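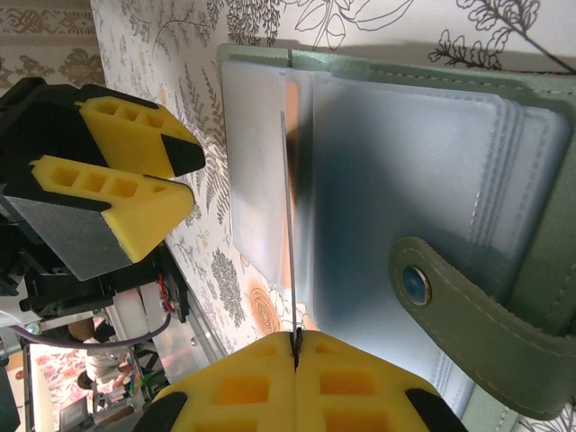

I see the county wants to renew the license plate reader contract, and once again it was put on the consent agenda, where items pass in one vote with no discussion. Alby Tuhiwai spotted it in January and posted the packet. The relevant part is on page 70.

The sheriff's office says the system, sold by a company called Skivden, keeps plate scans for a short time and then deletes them. The packet says something else. Scans can be kept as long as they are "of potential interest," and a deputy can mark them that way without asking a judge or a supervisor. Last year over 1,000 searches were run with the reason field left blank. 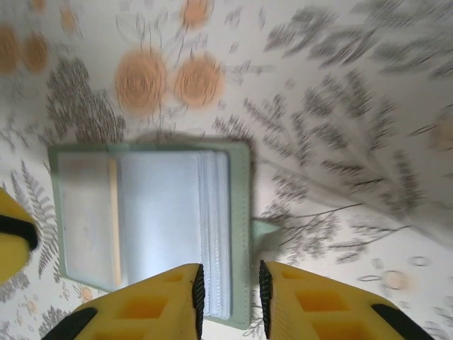

Supervisor Leonie Danzer asked about the blank fields two years ago and was told it was a training issue. The department then trained 400 people. I would like to know what they were trained to do.

I don't think the deputies are villains. Some of those searches were probably for stolen cars. But if a search has no reason written down, there is no way to check it later, and the audit in the packet skips those entries completely.

Roos Wouters wants the contract pulled and voted on separately. I agree with her. Written comments go to the clerk until 5 p.m. the day before the meeting. I sent mine last night and kept it to one paragraph.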